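Tue 1 October
By Areti Xenos and Christos Karagiannis

Our project for the spring robotics class was a pad-pressing task run entirely in simulation. The arm has to touch the pads in an order we give it, then go back to its start position. We named the controller Karras.

We started in April with a script that moved the arm to fixed points. It worked until we changed the layout, and then every point had to be typed in again. Christos rewrote it so the controller reads the pad positions from the simulator at the start of each run. 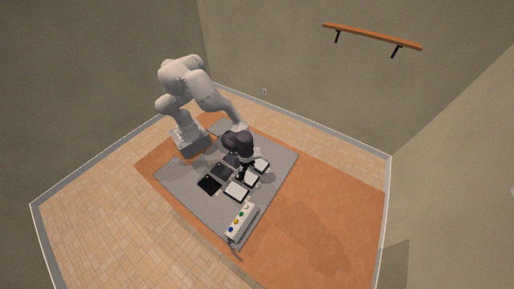

Training used 4000 runs. We kept another 400 for testing, with 200 on the layout we trained on and 200 on layouts Karras had never been given. Most of the failures were on the smallest pads, where the fingers came down on the border or missed completely. Slowing the last part of the move helped, but it made each run longer.

We did not get to the buttons. Areti has the code for them half done, and the next group can have it. The settings for the final version are saved under run 2231.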